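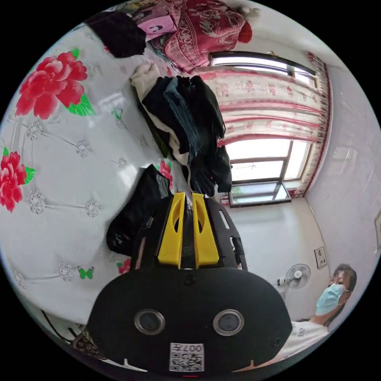
Demonstration data for garment handling has a cost structure that Kobina Dogbe can recite from memory. At Flomari, where he runs data collection, the largest item is the demonstrator's time, followed by review of the recordings, followed by hardware a long way behind. The company records in bedrooms, with whatever bedding is there, and the tool is a black hand-held gripper with two yellow fingers. In a typical starting state the clothes are heaped on a bed, mostly dark, on top of a quilt with large red peonies printed on it. "A lab table gives you a clean policy that works on that lab table," Dogbe said. "We had one of those. We called it Trolton and it could fold a towel very nicely on gray felt."

I spoke with Dogbe and with Dzifa Mahama, who is responsible for review and labeling, over two calls. Marcus Haddad, who designed the finger mounts, joined the second call for the part on calibration.

Why hand-held

Flomari started with teleoperation. An operator sat at a leader arm and a follower arm copied the motion in the same room. Dogbe said that the data was good in one respect: every recorded motion was by definition one the robot could make. It was poor in most others.

"You get joint angles directly, so there's nothing to reconstruct," he said. "But the operator has no feel for the cloth. They overclose, they wait, they check. A sleeve that takes a person a moment takes them several tries. And then the policy learns the waiting. It's in the data, so it's part of the task as far as the model is concerned."

With the hand-held tool, the demonstrator carries the gripper to the cloth and works it by hand. The tool records its view, the finger opening and enough motion information to recover a trajectory later. No robot is present. The fingers have the same shape as those on the arm that will eventually run the policy, so contact with fabric should look much the same to the camera in both cases.

Dogbe was careful about "should." The hand that carries the tool has a wrist with more freedom than the arm has. Demonstrators are told to keep the tool pitched toward the work and to avoid rolling it over to get at a far hem. Trajectories are checked against the arm's limits after recording, and the ones that fail are dropped.

"People who are good at laundry are bad at this for the first day," he said. "They flick. A flick is a great way to open out a shirt, and the arm can't do it."

Most sessions are now bimanual. The demonstrator has one tool in each hand, and both streams are recorded against a common clock. In the recordings the second tool is usually visible from the first, coming in from the side with its yellow tip toward the garment. Mahama said this took a while to treat as normal. The early pipeline masked the other gripper out of the image. The current one leaves it in.

"The policy needs to know where its other hand is," she said. "We were deleting the most useful object in the picture."
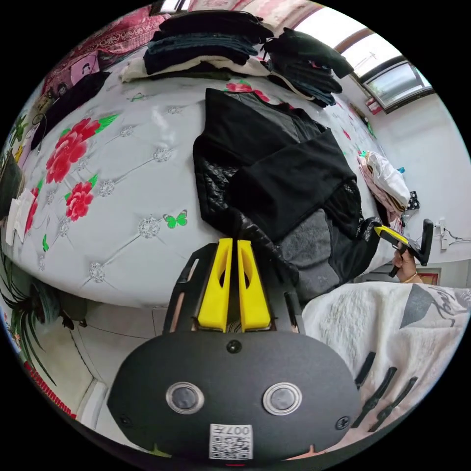

Dark on dark

I asked what makes a bed like the peony one difficult. Dogbe's answer was that the quilt gets the attention and the clothes cause the trouble. The cover is pale and tufted in diamonds, with printed flowers and a small green butterfly. It is busy, but it gives the motion tracking plenty to hold on to. Plain sheets are worse. Recordings on an unpatterned white sheet drift, and drift in position is what reviewers reject most.

The clothes on it are another matter. A black knit sweater lying on a black quilted jacket has an edge that a person finds at once, by texture and by knowing what sweaters are like. In the recording the boundary can be very faint. Mahama's reviewers mark the intended grasp edge for a subset of episodes, and on dark-on-dark layers two reviewers will often mark different edges.

"We used to send those to a third reviewer," she said. "Then we looked at it properly and the disagreement was telling us the frame didn't contain the answer. So now they go back a second or so and mark it from the approach, when the tool was at a different angle. That fixed a lot of it."

She does not want the dark garments taken out. Flomari's first collection plan specified mixed colors, and the resulting policy learned to separate garments by color. It did well on the bench and badly on a pile of work trousers. The plan was rewritten in November to include piles with very little color difference, and the set discussed here comes from that revision: 337 episodes that passed review, from more than 18 hours of recording.

The jacket is a separate case. It is stiffer than knitwear and its quilted face is shiny, so highlights move across it as the tool moves. Selorm Zakaria, who maintains the tracking code, excludes points that behave like reflections. According to Mahama this works on zippers and buttons and works less well on large glossy panels, where too much gets thrown out at once. Rhinestones in the bed cover gave the same symptom on a smaller scale.

What counts as a grasp

A large part of both calls went to one definition. For rigid objects, Flomari labels a grasp from the moment when the fingers stop closing. That doesn't transfer to cloth. Fingers pressed into the edge of a folded garment may be about to pinch one layer, or all of them, or may only be pushing the fold along the bed.

"The opening width is almost no help," Dogbe said. "One layer of fleece and four layers of thin cotton are the same number. And a push with the fingers nearly shut reads as a grasp if you only look at the width."

The labels therefore carry a type: pinch, scoop, push or hold-down. Hold-down was added last. It covers the common bimanual pattern where one tool steadies the cloth and the other works the edge. Before the label existed those stretches were marked idle for the steadying hand, and the training code discarded idle segments to save time. Policies trained that way let go early. Dogbe described the arm making a correct fold on a garment that was sliding away from it.

The type is assigned by a reviewer from the video, with both tools' views side by side. Mahama said a reviewer gets through an episode in a few minutes once trained. She has tried to automate it and has so far kept the automatic label as a suggestion only. Reviewers accept it for pushes and correct it most often for scoops. 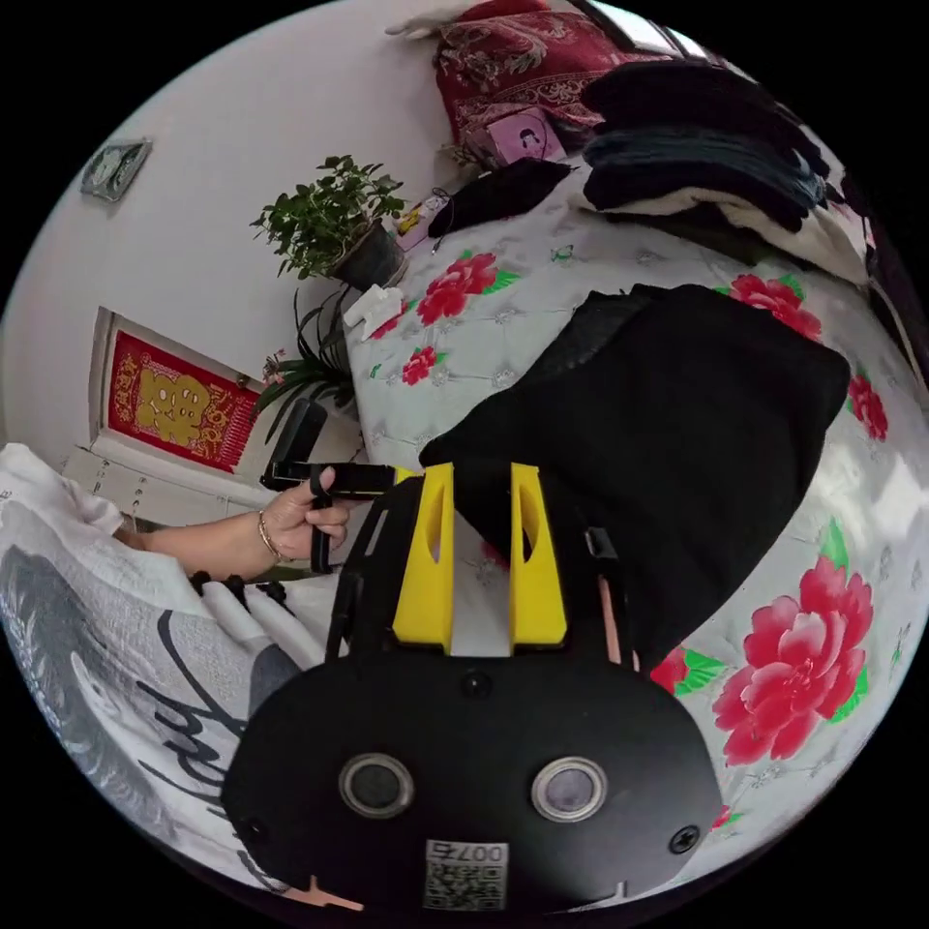
Calibration and the fingers

Haddad's contribution was short. The fingers are yellow so that they can be segmented from nearly any fabric, and they are slotted so that the camera keeps some sight of the cloth behind them. A solid finger hides too much of the contact. The slot also makes the finger more compliant, an effect he did not plan and then had to measure.

"You change the slot, you change the bend, you change what the width reading means," he said. "So the finger is part of the calibration. If someone swaps a finger, that's a new calibration and a new entry in the log."

Each tool carries a printed label with a QR code and a number, 007 in the recordings I was shown. Haddad wants calibration kept per tool and refuses requests for a fleet average. Mohammed-Awal Sarpong, the collection lead for household sites, has asked for one, on the grounds that site teams lose time recalibrating. The two have settled on a check at the start of each session: open fully, close fully, repeat. If the readings match the stored ones, the session goes ahead.

The wide lens brings its own corrections. The recorded view is circular, and straight things near its rim come out bent. Haddad leaves the images as they are for training and corrects them only for tracking. Flattening the image stretches the outer parts, and in bimanual work that is frequently where the second tool is.

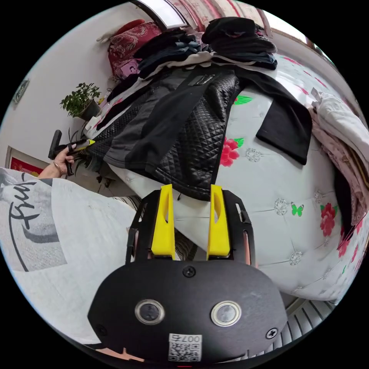

What the arm does with it

Flomari runs the trained policies on a two-arm station it calls Leclerc. Dogbe would not give success rates, saying that the test protocol was still being argued over. He did describe the failures. Picking a single dark item from a heap is the weakest step. Folding an item that already lies alone and fairly flat is the strongest. Between them sits the business of getting from one condition to the other, spreading out a crumpled garment, and there the hand-held data helps mostly by showing recovery: a demonstrator misses an edge, opens the fingers and goes in again from slightly higher.

Those episodes were rejected under the old review rules. Mahama changed that herself. A missed grasp followed by a good one now passes, with the miss labeled. A missed grasp at the end of an episode still does not.

I asked whether they would go back to teleoperation for anything. Dogbe said they already do, for the last correction pass. When a policy stalls on the real arm, an operator takes over by remote control and finishes the motion, and that segment is added to the training set with a higher weight.

"It's slow and it's ugly, and it comes from the exact state where the thing got stuck," he said. "I'd take an hour of that at the end. I wouldn't take it at the beginning."

The next collection plan covers fitted sheets. Haddad has asked for a longer finger.

Kornthorpe
Home Interviews Hardware Data Archive Contact
Last updated: Thursday, January 6, 2022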